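August
Prepared by the Technical Documentation Office, Vorkesix

Section 7. Preparing the Work Surface and Handling Loose Parts

7.1 Scope

This section applies to all table-top stations on which a Gruvari arm is used to pick up, move or sort small loose parts. It sets out the rules for preparing the surface, placing the parts and approaching them with the gripper. It should be read together with Section 4 (Emergency Stop) and Section 6 (Daily Checks). Where local site rules are stricter than those given here, the local rules apply.

7.2 Before work begins

1. Confirm that the arm is in its rest position and that the status lamp on the Kütt control box is steady.
2. Clear the table of tools, cups, cables and personal items.
3. Lay the surface cover so that it is flat. Plain and patterned covers are both allowed, but a cover must not be changed partway through a session.
4. Secure the corners of the cover with low-tack tape. Do not use clips or weights inside the working area.
5. Check the lighting. Shadows across the surface are acceptable provided that they are recorded on the session sheet.
6. Wipe the wrist camera with the dry cloth supplied. Do not use spirit or household cleaner on the lens.

Note: A patterned cover may make it harder to tell the outline of a part from its background. Operators working with a patterned cover for the first time should complete 20 practice picks before any are entered in the log.

7.3 Placing the parts

1. Place parts by hand, with the arm at rest and the hold switch engaged.
2. Set each part down within the marked reach of the arm. On the standard table, the limit is 600 mm from the centre of the base.
3. Parts may lie at any angle. They should not be lined up with the gripper for convenience, as this gives a false picture of how the station performs.
4. Other parts may be left nearby, provided that the fingers can close on the chosen part without pressing against a neighbour.
5. Remove any part that is split, sticky or visibly bent, and place it in the reject tray.

Caution: Keep hands, sleeves and lanyards outside the marked reach once the hold switch has been released. The arm may move without an audible warning.

7.4 Approaching a part

1. Open the fingers fully before lowering the gripper.
2. Lower the gripper at approach speed only. Approach speed is selected on page 3 of the Skakari hand controller and must not be overridden.
3. Bring the part into the gap between the open fingers. It need not be exactly central, but neither finger should come down on top of it.
4. Pause. Check the wrist camera view and confirm that the intended part is the one between the fingers.
5. If one finger is very close to the part, move the gripper sideways in small steps until there is a clear gap on both sides. Do not use the finger to push the part into place.
6. Close the fingers at the lowest force setting and raise the setting only if the part slips.

Caution: Do not allow the fingertips to drag across the cover. Dragging wears the pads, and a ruck in the cover may shift every part on the table. If the cover moves, stop, return the arm to rest and begin again from 7.2.

Note: Parts with studs, ridges or hollow undersides should be held by their flat sides wherever these can be reached. A grip taken on a raised edge may seem firm at first and then fail during the lift.

7.5 Stopping and reporting

Any person present may stop the arm at any time and need not give a reason. After a stop, the operator shall engage the hold switch, note the position of the parts and enter the event on Form 347 before work resumes. Fault code 707 indicates that a finger has met more resistance than expected. It may be cleared once by the operator — a second occurrence in the same session must be referred to the station supervisor.

Completed forms are kept with the session sheet. Worn finger pads should be replaced in pairs, even where only one shows damage, and the change entered in the station log together with the operator's initials. 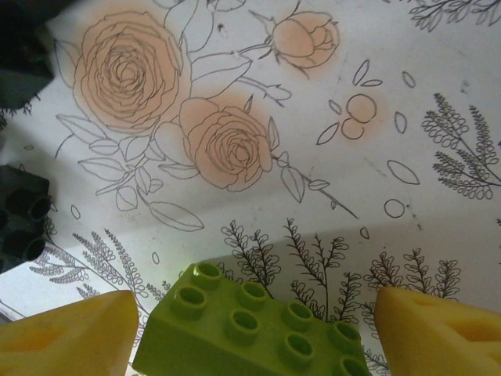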